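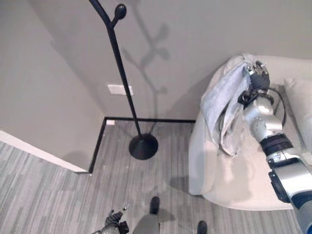
The coat stand in its corner.

The burnt pot, and what I have learned from it

In July I burned the bottom of my big enamel pot. I was cooking plum butter, the thick kind that my aunt Lieselotte made every summer, and the telephone rang. It was Dörte, and with Dörte one does not speak for five minutes only. When I came back to the kitchen the plums had a smell like a campfire and on the bottom there was a black layer as hard as asphalt.

The pot is a Hamann, cream coloured inside, 65 dollars at the second-hand shop, and I was not ready to give it up. So I tried several things, and I write them down now, in the order I did them, with the result.

First I filled it with hot water and dish soap and left it over the night. In the morning the water was brown and I was hopeful, but only the soft part at the side had come off. The black layer did not move.

Then baking soda. I put four big spoons into the pot, with water to the height of maybe two fingers, and let it boil slowly for a quarter of an hour. Please stay beside it, it foams up quickly and mine went over on the stove, so I had then two things to clean. After this a wooden spatula could lift the edges in flakes. I was quite pleased. I repeated it three times on three evenings, each time with fresh water, and I would say more than half of the black was gone.

Vinegar I tried also, because everybody recommends to mix it with the soda. I do not recommend it. It makes a lot of noise in the pot and afterwards you have mostly salty water. Vinegar alone is good for the white lime marks in my kettle, but on burned sugar I saw no difference. Also my neighbour Demyd told me that acid is not kind to enamel if it stands too long, so I rinsed it out quickly.
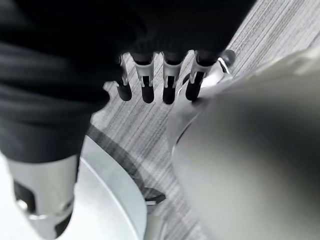 Black fabric and its folds.

What I did not use: steel wool. My aunt used it on everything, and all her pots were grey and rough inside, and then of course the food stuck to them even more. A plastic scrubber is enough if you have patience. For the last brown shadow I made a thick paste of soda and a little water, spread it on the bottom, put a wet cloth on top so it stays moist, and went to bed. The next day I rubbed in small circles. There is still a stain in the shape of a kidney, light brown, but it is smooth when I pass the finger over it, and it does not give any taste to soup.

Two more remarks. Do not pour cold water into the pot when it is still very hot. I did this once with another pot and a piece of the enamel jumped off near the handle, as big as a lentil. That pot is now for the potatoes in the cellar. And do not scratch at the black with a knife, even if you are angry with it.

I made the plum butter again in September, this time in the oven. I cook the plums soft on the stove first, then they go into a wide dish at a low temperature with the door open a small crack, and I stir every half hour. It takes the whole afternoon but the bottom does not burn so easily. I got seven jars and one half jar, and the half jar did not last until Sunday.

If somebody has a method for the kidney stain, please write it in the comments. Elfriede has already suggested dishwasher tablets, and I will try this when I have bought some. We have no dishwasher.

Theda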